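Home | Stories | Kitchen | Parties | Contact

Last updated in February

14 comments · Share

Soon-im Ki keeps her plastic goblets upside down, and she has opinions about it. "Dust," she told me, before I'd even sat down. "You leave a glass mouth-up and by the next party you're washing it twice."

She buys secondhand party ware and sells it on through Ziltico, and I wanted to hear about the little wine glass racks, the gold curly kind (I'm a sucker for anything curly!).

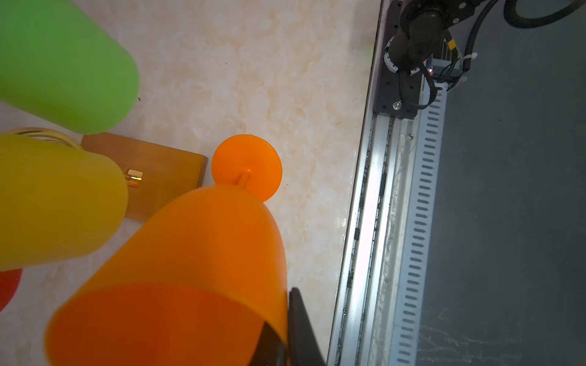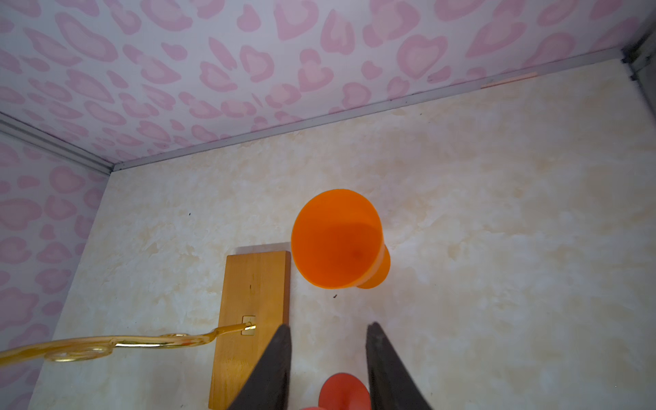
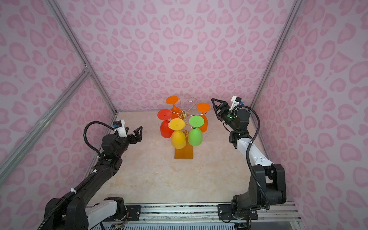
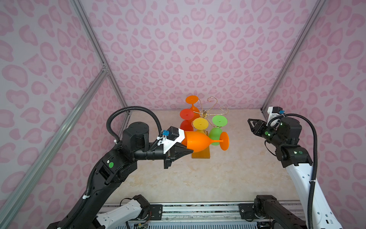
Soon-im says people load a rack like that one side first and then wonder why it leans. "Go across. One here, one opposite — then fill in." She holds each glass by the bowl, slides the foot in and lets go slowly. Her friend So-yul Joo likes to pinch the stem, and the two of them have been arguing over it for 11 years.

And color? She mixes. "Everybody remembers they had the green one, so you wash less." I asked if she ever misses real glass and she laughed at me. She has 7 grandchildren and a tile floor.

We got onto napkins after that, and I stayed until well past four.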